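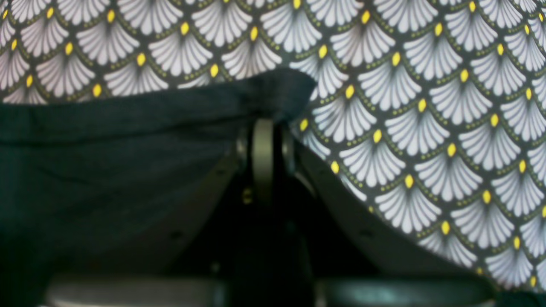
The Office of Lost Correspondence

To the residents of Cetlow: this report is submitted under Section 9 of the Town Charter, which requires the Office of Lost Correspondence to account each April for all letters held, delivered and returned. It was prepared by Yaneth Grajales, Deputy Keeper, in the absence of the Keeper, and is dated 08/04/2022.

The Office held 167 letters at the start of the year. Most were of the usual kind. They were addressed to houses that had been pulled down, to businesses that had changed their names, or to persons known only by a first name and the color of a front door. One hundred of them were delivered. The remainder stay in the cabinets on the second floor, where they may be viewed on weekday mornings by anyone who can give a fair account of what they are looking for.

The Deputy Keeper is required to report separately on any letter whose delivery took longer than one working day. There was one such letter.

It was addressed to Mr. Gerasimos Psarras, The Ferry House, Fluveck. The postmark was thirty-one years old. The Ferry House closed when the bridge was opened, and the village of Fluveck was joined to Cetlow some years afterward, so that the letter had been sent to a building without a door in a place without a name. It had been passed between three sorting offices before it came to this one. The envelope had never been opened.

The Keeper, Mr. Duván Sotelo, assigned the letter to himself. The Charter allows this, although it had not been done during his term. He signed it out on a Monday and recorded the purpose of his absence as "Fluveck, on foot."

His notes have been placed in the file and are summarized here with his permission. He called first on Mrs. Amparo Yupanqui, who had sold tickets at the ferry landing and who still lives within sight of it. She remembered Mr. Psarras as the last pilot. She stated that he had asked at her window every morning for one full winter whether anything had come for him, and that she had grown tired of saying no and had begun to shake her head before he reached the steps. In the spring he stopped asking. She did not know whether he had left or had only begun to use the other path.

Mrs. Yupanqui asked to see the envelope. The Keeper showed it to her without releasing it, as the rules provide. She looked at the handwriting for some time and then offered him lunch, which he declined and afterward accepted.

The second call was made at the boatyard on Ticona Road. The owner, Mr. Yhon Espinoza, had bought the ferry itself for its timber and had never been able to bring himself to cut it up. He was able to supply an address in the hill town of Plikine, to which he sent a card every New Year. No card had ever been answered. None had been returned, either – a point the Keeper underlined twice.

Plikine lies outside the district. The Charter is silent on whether the Keeper may cross the line in the course of delivery, and the Deputy Keeper was not consulted. He took the evening bus.

Mr. Psarras was at home. He was ninety-one years of age and was repairing a chair. The Keeper read him the standard statement, in which the Office expresses regret for the delay and accepts no responsibility for the contents. Mr. Psarras signed the receipt, put the letter in his shirt pocket and went on with the chair. He asked whether the Keeper would hold the leg steady while the glue set. The Keeper did so for the better part of an hour.

Neither of them spoke of the letter during that time. When the leg was firm, Mr. Psarras remarked that he knew the hand, that he had known for thirty-one years what it would say, and that he had lately started to think he might have been mistaken. He thanked the Keeper and asked him to pull the gate shut on his way out.

The Office does not inquire into the contents of delivered mail, and the matter is recorded as closed.

The Keeper has since requested nine days of leave, his first in office. The form asks for a reason, and he has written that he owes a letter. The request was approved by the Deputy Keeper, who supplied the stamp.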